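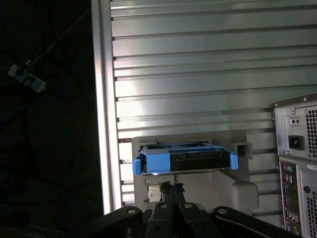 Figure 3.1 A black hard drive in a blue plastic carrier.

CHAPTER 3
Keeping the Record: Statistics and Scorekeeping in School Sport

Learning Objectives

After reading this chapter, students should be able to:

Describe the duties of the official scorer and the team statistician, and state which record governs when the two disagree.

Distinguish between an event that must be recorded under the rules and an event that is recorded by judgment.

Prepare a season summary from individual game sheets.

Explain how a school should respond to a request to correct a past record.

Key Terms

box score
career total
judgment statistic
official scorer
reconciliation
running score
season summary
source sheet

Opening Case: The Braltthorpe Assist Record

Cyril Sowerby played four seasons of varsity basketball at Braltthorpe High School and finished with 600 assists. The number was painted on the record board in the gymnasium lobby, where it stood for many years. When Brodie Nepia, a senior point guard, came within reach of it, the school began planning a short ceremony for the home game against Prullar. The athletic office asked the head coach for Nepia's career total so that the game could be stopped at the right moment.

The coach supplied a figure from the team's own statistics. A parent who had kept a separate log for all four seasons supplied another. The conference office, which held the box scores submitted after each league game, had a third figure, and it did not include nonleague games or tournament play. The largest of the three totals placed Nepia past the record already. The smallest left the record several games away.

The athletic director postponed the ceremony and asked for every source sheet from Nepia's four seasons. Most were found in the team's scorebooks. The sheets from a holiday tournament at Long were missing, and the host school was asked for copies. Two students from the sport management class entered each sheet into a single table and marked every game in which the sources did not agree. When the work was complete, the school recognized Nepia as the record holder, and at the end of the season the career total was entered as 674.

A second question then arose. Sowerby's own total had been copied onto the board from a season program, and no source sheets from those years could be located. A former teammate wrote to the school to ask whether assists had been counted in the same way in both periods. The school kept the older figure in place and added a short note to its record book stating the source from which it had been taken.

The case contains no fraud and no serious carelessness. Each person who kept a count had acted in good faith. The difficulty lay in the fact that the school had never decided which count was its official one. We will return to the Braltthorpe case at several points in this chapter.

3.1 Why Records Are Kept

A contest produces a result, and the result must be written down. This is the oldest and simplest purpose of scorekeeping. In most sports the rules name a person who holds this duty and describe what that person must enter during play. In basketball, for instance, the official scorer enters field goals, free throws, fouls, and time-outs, and keeps a running score. These entries have direct effects on the contest. A player who reaches the foul limit must leave the game, and a team that requests a time-out it does not have is penalized.

Schools also keep records that have no effect on the contest itself. Coaches use them to plan practices and to judge the progress of individual players. Local news outlets publish them. Award panels consult them at the end of a season, and college recruiters may ask for them. Families value them for their own sake. A record kept for one of these purposes is often put to another, and errors that were harmless in the first setting may become important in the second.

Consider a coach who asks an assistant to chart assists generously in order to reward unselfish play. Within the team, the practice may be useful. If the same chart is later sent to a newspaper or added to a career total, the figure will be compared with others that were gathered under a stricter standard. The reader of that figure has no means of knowing the difference.

3.2 Recorded Events and Judgment Statistics

The entries on a game sheet fall into two groups. Some describe events that the officials or the rules have already defined. A made free throw is worth one point, and any attentive scorer will enter it in the same way. Others depend on the opinion of the person holding the pencil. These are called judgment statistics.

Assists are a familiar judgment statistic. The scorer must decide whether a pass led directly to a basket, and two experienced scorers watching the same play may differ. Errors in baseball and softball, tackles in football, and digs in volleyball raise similar questions. Written guidelines reduce the disagreement, although they do not remove it.

For this reason, a school should name one person to make judgment calls at each home contest and should provide that person with written guidelines before the season begins. The name of the scorer should appear on every source sheet. When a team travels, the visiting statistician should compare totals with the home scorer before leaving the site. This step is known as reconciliation. It usually takes only a few minutes, and it is far easier to carry out on the night of the game than at the end of a season.

3.3 The Source Sheet

The source sheet is the record made during the contest. It may be a page in a bound scorebook, a printed form, or a file created with scoring software. Whatever its form, it should be kept unchanged once the contest is over. Corrections belong on a separate page that gives the nature of the change, the reason for it, and the name of the person who approved it.

Season summaries and career totals are built from source sheets and should never replace them. In the Braltthorpe case, Nepia's total could be confirmed because nearly all of the sheets had survived. Sowerby's could not be confirmed or challenged, and the school had little choice but to leave it as it was.

Check Your Understanding

Which entries made by the official scorer can affect the outcome of a basketball game?

Why might a conference office hold a lower career total for a player than the player's own school?

The Skilano Invitational is a preseason tournament in which games are shortened. Should a school include statistics from such an event in its career totals? Prepare a one-paragraph policy that an athletic director could adopt, and state when it would take effect.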